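Hollis library adds knot-tying to its summer schedule

The Hollis branch library opens a six-week course in basic knots on 28th June, with 40 places. 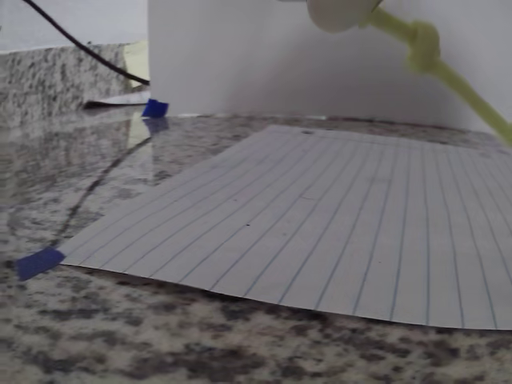
Knots are taught one at a time on short lengths of cord. Work is laid out at a counter on ruled notebook paper, taped down with blue painter's tape at the corner, and the pale lines make slack easy to see. Overhand and figure-eight knots come first -- bends follow.

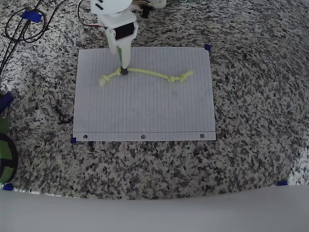 Ayuba Adjei asked whether left-handed diagrams would be supplied, and was told the handouts cover both hands. Registration is at the Wulcombe Street desk, extension 446.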